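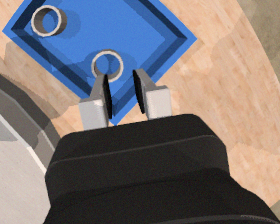

News Sport Culture Council Jobs Contact

Local > Sundstead > Libraries and leisure

Board game evenings to return to Sundstead library

Weekly board game evenings will start again at Sundstead library in September, after the reading room reopened following repairs to its roof.

The sessions will run on Sunday evenings from 5pm in the ground floor reading room. Entry is free and there is no need to book, although groups of more than six are asked to ring the front desk beforehand.

The evenings stopped in spring when rain came through the ceiling above the periodicals shelves. Part of the room was closed and the games collection was moved to the branch at Ladefoged, where it could be borrowed but there was no space to play.

Sille Hallgrímsson, the branch manager, said the library had been asked about the evenings nearly every week while the work was going on.

"People came in for a newspaper and wanted to know when the tables were coming back," she said. "We had a date in June and then the roofers found more rot, so I stopped giving out dates."

The repairs were carried out by Sernell, a building firm from Dranesell. Damaged boards were replaced and the old skylight was taken out and sealed over. The carpet has also gone, and the floor underneath has been sanded.

The library has added 17 games to the collection over the summer, most of them given by readers. They include several for younger children and a few longer strategy games which can take up to two hours to finish. A list is kept at the desk, and games can still be taken home for a fortnight on an ordinary library card.

Ívar Damgaard, who ran the chess table before the closure, will be back from the first evening. He said beginners were welcome and that he would also be teaching draughts and backgammon.

"Most of the people who come can't play when they start," he said. "Some of them still can't, but they come every week."

Children under 12 must have an adult with them. Tea and coffee will be on sale until 7pm, and players may bring their own food so long as it is kept off the games tables - the side counter by the window has been left free for this.

The main library closes at 4pm on Sundays, so visitors should use the side door on the car park side. The ramp there is open again. The bus from Ladefoged stops outside, but the last one back leaves at 8.40pm, shortly before the session ends.

Games borrowed from Ladefoged during the closure can be returned to either branch.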